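Household Care and Textiles, week 3: Reading wear
Notes from Tue 12 September, for anyone who missed it

We ran out of time on Tuesday, so the last part is fuller than what I said out loud. Sorry to the back row, who got the rushed version!

First thing. Before you clean, mend or throw out anything, look at it. I mean sit with it for a few minutes by a window and look. Most of the damage I see in student work comes from people who grabbed a cleaner before they knew what they were cleaning.

I sort marks into two piles. Marks that sit on the surface (dust, grease, wax, crayon) and marks that have gone into it (dents, burns, old water stains). Go from gentle to strong: dry soft cloth, then a barely damp one, then a drop of dish soap in the water. Stop and write down what happened after each. If the finish turns cloudy, stop for good and come find me.
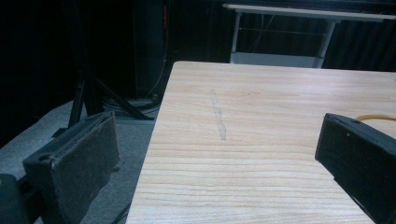 Fig. 1. Grayish mark on a pale wood tabletop. Smudge, scuff or residue? Decide what you'd try first.

Work with the grain, please. And try your cloth on the underside of the table before you go anywhere near the top - I lost a very nice side table of my aunt's that way, and she still brings it up.

Now fabric. Wear shows up where cloth rubs, bends or gets pulled: elbows, cuffs, pocket corners, the tips of fingers. Abrasion thins the threads first, so hold the piece up to a lamp and you'll spot weak areas well before there's a hole. Fraying is a different problem. Once an edge lets go, every wash makes it worse, so mend first and wash after.

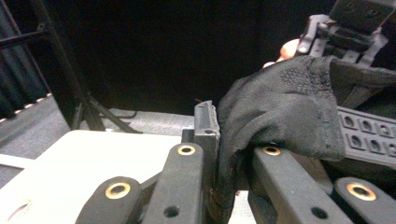 Fig. 2. Black fabric glove with a frayed edge.

For knits, catch the loops with a matching thread before you close anything up. For wovens, trim only the loose ends and turn the edge under, or bind it if there's no cloth to spare. Dark thread on dark cloth is misery, so use the good lamps in Rutherford and take breaks.

For next week: pick one worn thing from home and write 200 words on where it's worn and why you think so. No mending yet! Tamsin Wojcik has the sign-up sheet for the darning looms. We have 7 of them, so you'll be sharing. Bring your own needles if you like them sharp, as the class ones have seen some life.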